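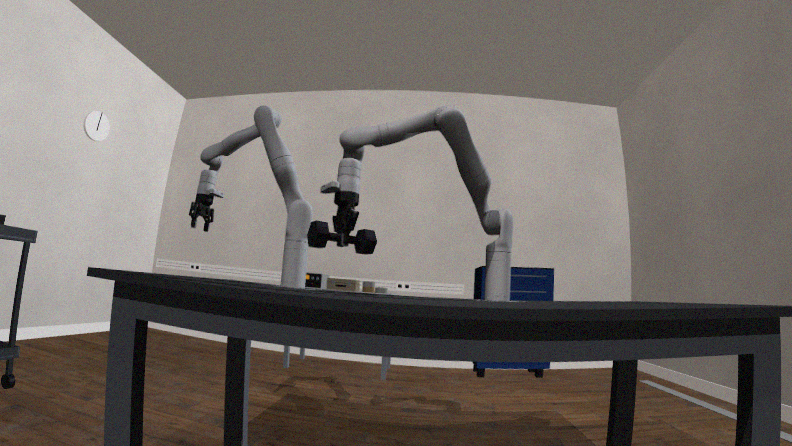 Mar 2, 2019. Paste day. I cooked two batches of wheat starch paste this morning, one with the Haugland starch and one with the last of the old bag, and used both to line the spines on the Bavarthorpe ledgers. The Haugland batch went lumpy on me almost right away (my fault, I got the water in too fast) and I had to push it through the horsehair strainer twice. After that it was lovely, like thick yogurt! Both presses are tied up with Kiri's atlas, so the ledgers are drying under boards and whatever heavy thing I can find. A dumbbell with hexagonal heads like the black one in the gripper there is a nice shape for the job, flat sides so it stays put on a board, and a bar in the middle to lift it off by. My bricks keep shedding grit through their wrapping. Sajib, if you still have those weights in your garage, bring them in please.

Ledger one: 352 pages, sewn on three tapes, two of them rotten. I took the whole thing down and I'm resewing with the 18/3 linen. The first section had been tipped in with something brown and shiny that I'm calling hide glue until somebody tells me otherwise. It softened under a methylcellulose poultice in 22 minutes. I kept poking at it the whole time, which didn't help.

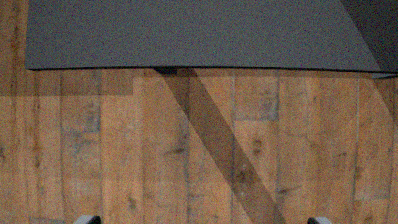

Plank floor and gray slab, from above.

Ledger two is in better shape. The text block is 134 leaves of good strong rag paper and the sewing is holding fine, so I only cleaned the spine and put on a first lining of kozo. Grain direction! I cut the first strip the wrong way and it cockled as soon as the paste hit it. There's a pencil arrow on every sheet in the drawer now. Please keep it up when you cut a piece off.

Mélanie wants to know if we can save the original cloth on both. On two, yes, I think so. On one the joints are gone and the spine piece came off in my hand in flakes. I bagged them. We could reback in new cloth and mount the old label, but the nearest match in the Cokavov swatch book is a bit too green. Oluf says tone it with acrylics - I'd like to try that on a scrap first.
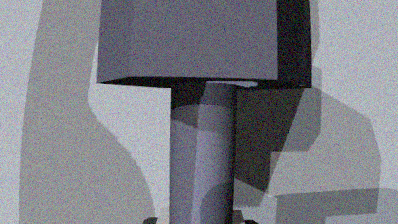

Gray block over the cylinder.

Leftover paste is in the fridge, second shelf, in the jar with blue tape. Throw it out if it smells sour. I sanded the new pressing boards by hand, finished up with 600 grit, and rounded the corners because the last set dented a cover.
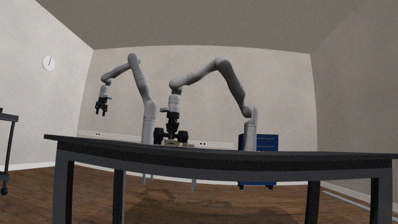
They still need a coat of wax, and I can't find the Pleser tin anywhere. Frida had it last, I believe, back in September when she did the drawer runners. If it's dried up I'll order another one.

Still to do: second lining on two, finish sewing one, ask Mélanie about the marbled endpapers before I trim anything.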